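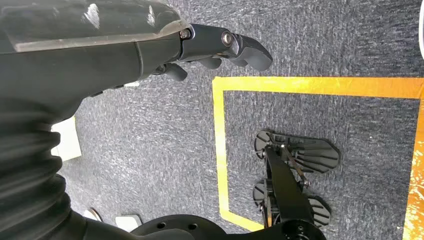
A reader in Grotby wrote to me after my last piece and said I was being a snob about self-checkouts, that some people like getting in and out without a chat, and had I ever tried queuing behind a full trolley with one pint of milk in my hand? Fair enough. I have, and I probably sighed louder than anyone. But I've been chewing on that letter since October and I still think I'm right, so you're getting another 600 words on it, sorry.

My complaint was never really about the tills. It's about the small talk. I think we're losing the knack of it, and I think we'll miss it more than we expect to.

I grew up in Wornport, where you couldn't buy a stamp without hearing about someone's hip. As a teenager I found this unbearable. I used to walk the long way round to the other newsagent because the woman there just took your money and nodded. Bliss! Then I moved away, first to Grotby and later to Stirnummont, and lived for a winter in a flat where I could go from Friday teatime to the start of the next working week and not say a word out loud. I remember ringing the dentist and my voice coming out as a sort of croak.

What got me through that winter, daft as it sounds, was the bakery downstairs. Wendt, it was called, with a green awning that dripped on you whatever the weather. I went in most mornings for a roll I didn't especially want. We talked about the rain. We talked about whether the seeded ones were better than the plain ones (they were, and they cost 30p more). None of it mattered in the slightest and I came back up the stairs feeling like a person again.

People are very rude about this sort of talk. They say it's shallow, that they'd sooner have one proper conversation than a dozen about the weather. Well, so would I, on a good day. But you can't have a proper conversation with a stranger from a standing start, and you can't have one at all if you've got out of practice. I've been married a long time and we still mostly talk about bins.

I do take the reader's point about shy people. I was one, see above re: newsagent. And there are days when you've had bad news, or a bad night, and the last thing you want is to be asked if you're doing anything nice later. A shop that lets you slip through quietly on those days is doing you a kindness. I'd never want that taken away. I'd just like there to be one till at the other end with a human being at it and no hurry – and lately, in my nearest big supermarket, there are 13 machines and the staffed tills have a chain across them.

The same thing's happening on the phone. Last week I rang up to change the address on my house insurance and was told I was a valued customer by a recording for around 90 minutes. When I finally got through, the man was lovely. His kettle was going in the background. We had a quick moan about moving house, he'd done it twice in a year, and he sorted my problem in the time it took his tea to brew. I put the phone down in a better mood than I'd had all day, insurance and all.

So to my correspondent in Grotby: no, I don't think you're a bad person for scanning your own milk. I did it myself on the way home yesterday. But next time the queue's short, give the other till a go, and say something about the weather. It's been foul enough lately that you'll have plenty of material.

Letters to the usual place, please. PO Box 3312, Stirnummont.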